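The Case for an Open Basket

I have folded laundry for a family of 5 for most of my adult life, and I think people fold too much of it. Socks are the best example. They don't need to be rolled, stacked or stood up in a drawer with little dividers. They need a basket.

Stores would like us to believe otherwise. Last March I priced a drawer system from Mitow that had 94 compartments and came with a booklet. A plain plastic basket with holes in the sides costs a few dollars and needs no booklet. You can carry it to wherever the clean clothes are, put the socks in and carry it back.
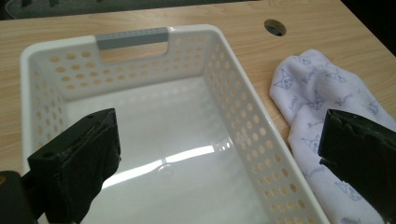
Should socks be matched before they go in the basket?

Match the ones that are easy to match and put the rest in loose. The people who wear them can find the mates in the morning.

I know the objection. A loose basket looks messy, and someone will be digging through it at 7 a.m. That is true, and it takes less time than an evening of pairing. Our local paper in Trulutcombe ran a column praising a folding method that has 11 steps for a T-shirt. I tried it for a month. The shirts looked good in the drawer and the same as ever on the people wearing them.

What does matter is the surface you sort on. I gave up on the bed years ago, as clothes left there only get moved to the floor at night. A desk or table is the right height for your back. It also has to be used for other things, and that forces you to finish. 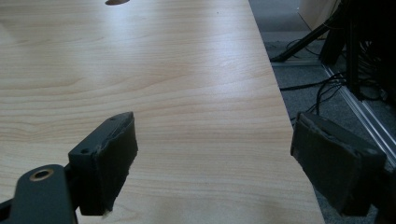

A wood-grain desktop with space to sort a load.

My rule is that the basket goes back to the bedroom the same day, full or not, with whatever is in it. Odd socks stay in until their mates come through the wash. If one is still alone after a few months, I use it for dusting.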